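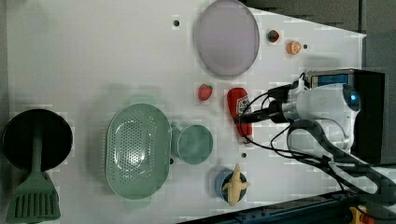

Progress report to Marama Cartwright, Timatby Fund
From: Ea Hedegaard
January 20, 2026

Hi Marama,

You asked for a plain account of how the Sorka kit is working out before you decide on the second half of the money, so I'll skip the slides and just tell you where we are.

The short version is that I like it, with a couple of grumbles. We now have 34 hours on the arm, most of them with the toy kitchen set, and I'd be happy to put it in front of the teaching labs this spring. I'm less happy with the paperwork that came with it, but I'll get to that.

Setup went faster than I'd feared. Gil-soo Son had the arm bolted down and talking to our computer in two days, and one of those went mostly to chasing a driver that Muvent had moved to a different download page without saying so. Their support people answered the same afternoon and were very nice about it. The gripper camera worked the first time we plugged it in (I cheered, Gil-soo pretended not to hear).

For the tasks, we stuck with the list in the proposal: pick up, put down, put on the plate, put in the bowl. The toy strawberries are easy now. The orange half is fine as long as it's lying the way we trained it. The ketchup bottle is the one that's eating our time! It's smooth, it's wider at one end, and the fingers have to meet it at a decent angle or it squirts away across the table. Bảo Dương reran it with a slower approach last week and got 21 clean grabs before the first miss, so I think we're over the worst of it. I'd still like another round with the bottle turned different ways before I call it done.

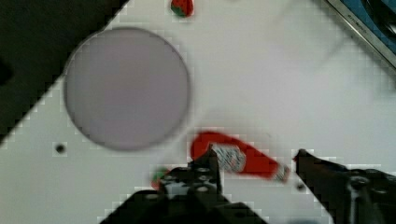
Gripper camera view, with the ketchup bottle between the fingers and the plate behind it.

That camera view is a big part of why I'd pick this kit over the Thygesen one. You can see both fingers and the thing you're going after, and our students got the hang of it in one sitting. The picture is softer than I'd like and small print on labels is hopeless, so please don't let anybody promise you label reading from it. For finding a bottle or a plate it's plenty.

Now the grumbles. The cables are too long for a table this size and we keep having to move them out of the way — Muvent sells a clip set, and I'd like to buy one. The manual skips the whole section on resetting the arm after a bump. Bergþóra Laxdal wrote our own version, 8 pages, and she's happy to share it with the other sites you fund.

On money, we're under budget on equipment and a little over on staff time, mostly from the bottle. I don't need more, just your okay to shift some from one line to the other. The updated sheet is in the shared folder.

Still to do in January: the turned-bottle runs, the spatula (we've barely started, and I expect the long handle to be a pain), and a first try at two tasks back to back. I'll send you the numbers as soon as Bảo has them cleaned up. If you want to come by and drive the arm yourself, just give me a day's warning so I can have it up and running.

Best,
Ea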